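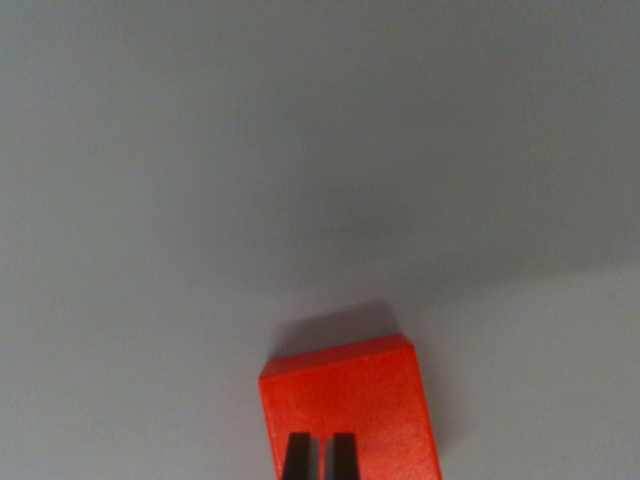 Red block on the grey surface, for items 1 and 2.

Insaurralde Play Room — Small Parts and Tray Checklist
Date of check: 2020-01-09
Room: upper floor, sorting corner
Previous check: November
Age group in this room: 3 years and older

How to fill in: write OK, NOT OK or LATER after every item. If you write NOT OK, a comment is obligatory. If you write LATER, put what is missing for the decision.

Part A. The block

1. Corners and edges felt with the bare thumb, no splinter, no sharp line. OK
Comment: I went along all edges two times. One corner is a bit more rounded than the others, but it is smooth and does not catch on a cotton cloth.

2. Colour does not come off on a damp white cloth. OK
Comment: Rubbed for the time which is written in the room instructions. The cloth stayed white. Please use a new cloth for each colour, last time the blue and the red were checked with the same one and we could not say which one had left the mark.

3. Block does not pass through the small parts cylinder. OK
Comment: It sits on top, also when turned on its corner. The younger group next door borrows from this shelf, so I ask to keep this item on the list even if our children are older.

4. No crack, no loose layer, no bite marks. OK

5. Block belongs to a complete set. NOT OK
Comment: The Grondeo box should contain 11 red blocks. Only 6 were in the box at the time of checking. The missing ones can be in the building corner or in the basket of the afternoon group. I have not looked there. Until they are found, the box must not be marked as complete on the shelf card.

Part B. The tray
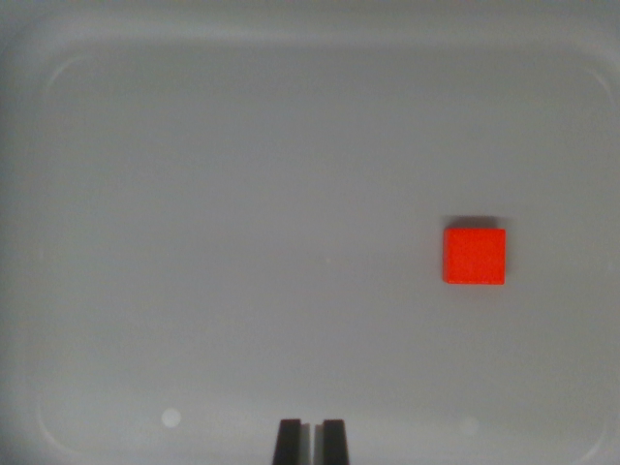 Page 2

6. Tray floor is flat and the tray does not rock on the table. OK
Comment: Pressed on each corner. If a tray rocks, first turn it and try again, it can be the table.

7. Inner corners are rounded and can be wiped with one finger in the cloth. OK
Comment: This was the reason why we changed to the Bultier trays. In the old ones with square corners the sand remained, and it was scratching the paint of the blocks.

8. Rim without break or sharp place. OK
Comment: Felt on the outer side as well as on the inner. On the outer side there is a small raised point from the production. It is not sharp. I mention it so that the next person does not write it as a new damage.

9. Light colour of the tray gives a good contrast to the parts. OK
Comment: A red cube on such a tray is found at once, also by a child who does not see so well. For the white and the cream parts this is not true, and I would propose a dark tray for them. It has been proposed in November too, and the answer is still open.

10. Tray is clean before the parts are put in. LATER
Comment: The cleaning liquid from Skidusura has a new label and I do not find on it how long we must wait before the children can touch the surface. Please ask the supplier. Until then warm water and the normal soap.

Part C. Place and light
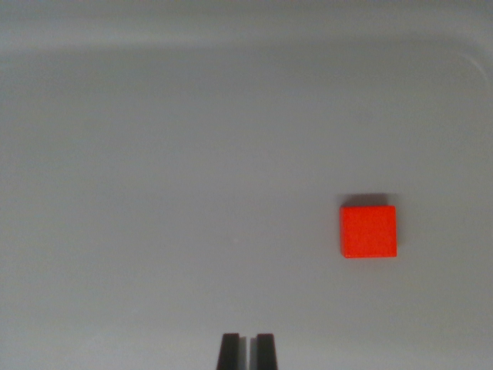 Block in the tray, with its shadow, for item 11.

11. Light is enough to see a single small part. OK
Comment: The shadow is dark on one side of the block and very weak on the others, so most light comes from one direction. For a red part this makes no difficulty. A grey or brown part could be overlooked in such a shadow. When you check if a tray is empty, pass the hand over the floor of it also, do not trust only the eye.

12. Trays are stored under the shoulder height of the children. OK

13. Shelf load respected. OK
Comment: The card on the shelf says 3000 g for each board. With full boxes on both sides we are near to it. No more boxes on the upper board, please — the floor under the window is free for the large ones.

Actions open after this check

Item 5: look for the missing red blocks, building corner first.
Item 9: decision about a dark tray.
Item 10: waiting time of the cleaning liquid, written answer to be kept in this folder.

Result: room may be used. Items 5, 9 and 10 to be read again at the next check. The sheet stays in the folder behind the door, a copy goes to the office.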